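Pre-Purchase Inspection Checklist: Two-Armed Service Robot
Site: Udlow demonstration floor
Inspector: Petronella Buthelezi
Reviewed by: Timo Stöcker, Capital Equipment
Budget line: 172, floor equipment

1. Floor boundary marked with hazard tape. YES
Comment: Tape must be repeated at our own site. Not included in the Rusatano quotation; add to the August request.

2. Floor cables secured. NO
Comment: Covers or clips are to be fitted before staff are admitted to the work area. Cost to be carried by the department.

3. Emergency stop within reach of the attendant. YES
Comment: Tested by Ionuț Preda at 10:15. A second button is recommended for the Wolde building, where the attendant will sit farther away.

4. Work surface suitable. PARTIAL
Comment: The round glass table shows reflections from the ceiling lights. The supplier should state in writing whether this affects handling. If a matte table is required, the price must appear in the quotation.

5. Hands and wrists accessible for service. YES
Comment: Replacement hands are quoted with a delivery time of 39 days. One spare should be budgeted in the first year.

6. Service interval stated. YES
Comment: Every 2000 operating hours. The service contract is priced separately and has not yet been approved.

7. Handling of light household items reviewed. YES
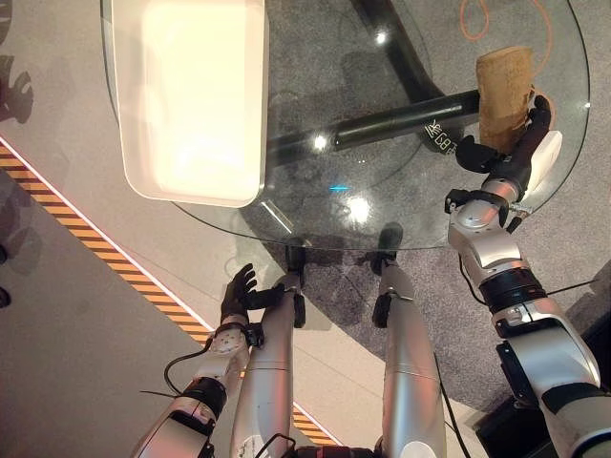
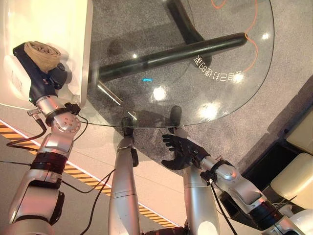
8. Operator training included in price. NO
Comment: Marleny Arango has requested places for 14 employees. The supplier offered fewer, and a revised figure is awaited.

9. Insurance notified. PENDING
Comment: Sernwood requires a copy of this form before installation.

Result: Conditional. The purchase order shall not be released until items 2, 4 and 8 are closed and signed by the reviewer.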